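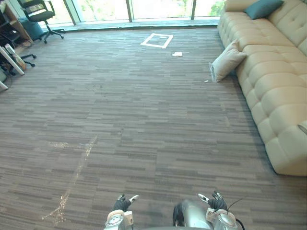 Renting a Two-Armed Robot by the Month: Our Experience with the Pledommont Service

Project report, second-year group, Skudton

1. Introduction

The task of our project was to test a rental service and to say if it is suitable for a small student group. The service is called Pledommont. It lends a two-armed robot together with a software package named Kurek, and it promises that a group without special training can teach the robot simple work in a furnished room. We had it in February, for one month. The price was 1,709 pounds, with delivery and collection included but without insurance.

We chose soft things as our subject, namely a pillow and a cloth. Most of the exercises in the Kurek handbook use hard objects, such as cups and blocks, and we wanted to know what happens when the object changes its shape while it is being held.

2. What is included in the service

The robot arrives already assembled. The customer receives a charging unit, the cameras for the head and the wrists, a tablet for starting and stopping, and a printed handbook. The fingers are a separate product, made by Misberg, and they have their own short manual. It was a little confusing for us that the two manuals use different names for the same joints. We made a small table of these names on the first day and kept it next to the tablet, and I would advise the next group to do the same.

Support is given by telephone until five in the afternoon. On Saturday there is nobody on the phone, and we regretted this, as we had the room free on exactly that day. Questions sent by e-mail were answered on the next working day in all cases.

3. Preparing the room

The handbook asks for an open floor and for a marker of tape, so that the robot can begin every attempt from a known position. It also says that cables should be kept away from the driving area. It says nothing about daylight. Our room has large windows, and in the late morning the head camera had difficulty with the bright side of the room. We could not close it off with curtains. Finally we moved the important attempts to the afternoon, after which the warnings about exposure came much less often.

The carpet was another question. Its pattern is striped and irregular, and we were afraid that the software would take the stripes for objects. This happened only on the first day. After the floor calibration, which takes a quarter of an hour and must not be interrupted, we did not see the problem again.

4. The attempts

We made 101 attempts in total. In 50 of them the robot had to lift a pillow from the floor and put it on the sofa. In the remaining ones it had to take hold of a cloth and carry it to another place. We noted each attempt as good or not good, without anything in the middle, and two of us had to agree on it.

With the pillow, 41 attempts were good. We were pleased with this result. The bad ones were nearly all of one kind: the hand closed on the corner, the corner slipped, and the pillow fell on its other side. When the robot was told to use both hands from the beginning, the slipping became rare, but the movement took much longer.

With the cloth we were less successful, and I do not give a figure here, as we changed the settings several times and the attempts cannot be compared fairly. A cloth lies flat or it lies in folds, and the software must decide where a fold begins. The head camera is too far away for this. Kurek then uses the wrist camera, and there we met the greatest weakness of the package. Anything which is very near the lens comes out soft, and a part of the view is taken by the arm itself. The fingers can be seen, but the place where they will touch the cloth is often hidden or blurred.

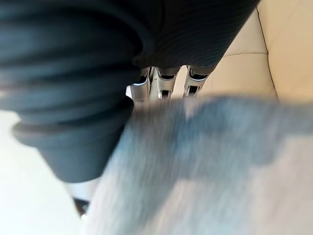
Damian Wróbel answered our question about this by e-mail: the wrist camera is meant for the last check before closing the hand, and for cloth he would let the robot look first from a higher position, move down with the camera ignored, and look again only when the fingers are closed. He added that a new mounting would not help much if the approach stayed the same.

We followed this advice in the last week. The robot found the cloth more surely than before, although it still took two layers at once when we wanted only one. To look from the higher position one has to add a pause in the program by hand — it is in the menu for experts, which the handbook describes on a single page.

5. Remarks on use

Starting the robot is easy. Everybody in the group learnt it in one afternoon. Stopping is also easy, and the red button on the tablet reacted immediately each time we pressed it.

Teaching a new movement is slower than the brochure promises. One person guides the arms, another one watches the tablet, and both must speak clearly to each other. If the guiding person hesitates, the hesitation is learnt too. We had to delete our first recordings for this reason.

The Misberg fingers are strong enough for all the things we gave them. Their manual tells the user to wipe them after each day, and we did it. On smooth fabric their grip was weaker than on rough fabric. The manufacturer offers other fingertips, but these are not part of the rental and we did not try them.

The battery was sufficient for a morning or for an afternoon, never for both. A second battery can be ordered, and for a group which has the room only one day per week I think it is money well spent.

6. Our opinion

For hard objects and for simple things such as a pillow, we can recommend the service to another student group, if the price can be shared between two courses. For cloth we would wait until the higher viewing position is a normal setting in Kurek. We also ask the provider to correct the names of the joints in the two manuals, and to write one page about windows and light.

The table of joint names and the full list of attempts are kept in the project folder in Skudton. The group which takes over the project may copy them freely. The recordings of the cloth attempts are stored in the same folder, sorted by setting, and the ones from the last week are marked with the letter H for the higher position.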